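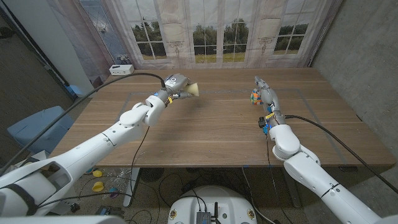 Joro Tabletop Oil, 473 ml

Joro Tabletop Oil is a penetrating finish for interior wooden tables, desks and benches. It is supplied to schools, libraries, offices and public buildings through the Skollton catalog and may be applied by in-house maintenance staff without spray equipment. The oil leaves a low sheen and allows the grain to remain visible. It does not form a film and will not peel.

Item number: 2537
Contents: 473 ml (one US pint)
Color: clear, warms the tone of most woods slightly
Sheen: low
Application: cloth, pad or short-nap roller
Recoat time: overnight
Light use: after 24 hours
Full cure: seven days
Storage: in the closed original container, protected from frost

Suitable surfaces

The oil is intended for bare or previously oiled wood. Oak, beech, ash, maple, cherry and walnut all accept it well. Dense tropical woods absorb very little, and a trial on the underside of the table is recommended before the full surface is treated. Surfaces that carry varnish, lacquer or polyurethane must be sanded back to bare wood first. The product is not suitable for floors, outdoor furniture or laminate.

Coverage

One can covers 100 square feet in a single coat on hardwood sanded to 180 grit. Softwoods and older tables that have dried out will take more, particularly at the end grain. Two coats are required on new wood. A table that has been oiled before will normally need one.

Preparation and application

Remove dust with a vacuum cleaner and a dry cloth. Grease and adhesive residue should be cleaned off with Hubmann Wood Soap, diluted as stated on its label, and the table left to dry overnight. Sand in the direction of the grain, finishing at 180 grit. Finer paper closes the surface and reduces absorption.

Stir the oil thoroughly. Do not shake the can. Apply a thin, even coat along the grain and leave it for 15 minutes. Any dull areas that appear during this time should be given a little more oil. Wipe off all excess with a clean cotton cloth before it becomes tacky – oil left standing on the surface will dry unevenly and remain sticky for several days. Repeat the following day if a second coat is needed.

Cloths soaked with oil can ignite on their own. Lay them flat outdoors to dry, or place them in a metal container filled with water and close the lid. They must not be left in a pile or put in an ordinary waste bin while damp.

Routine care

Dust with a dry cloth. Spills should be wiped up promptly, and water rings can usually be removed with a small amount of fresh oil and a white pad. Ammonia cleaners, bleach and scouring powder will strip the finish. Reading room tables and shared desks are generally re-oiled once a year. Many of our school customers do this work in September, or during the summer closure.

Related items

Dunov Applicator Pad, for use with all Joro oils
Hubmann Wood Soap, concentrate
Joro Tabletop Oil, large can, item number 3000

Ordering

Institutional customers may order by purchase order or through their existing Skollton account. Single cans are shipped by ground service only. Unopened cans may be returned within 30 days of delivery. Opened cans cannot be accepted.

The safety data sheet is enclosed with each delivery and can also be requested in advance. The recoat and curing times stated on this page apply at normal room temperature with adequate ventilation – in cool or humid rooms, allow twice as long.

Questions concerning older or previously treated furniture may be directed to Chia-jung Fung, Technical Service. Please state the type of wood, the present finish if known, and the approximate size of the surface.

Product information revised 1 March 2019.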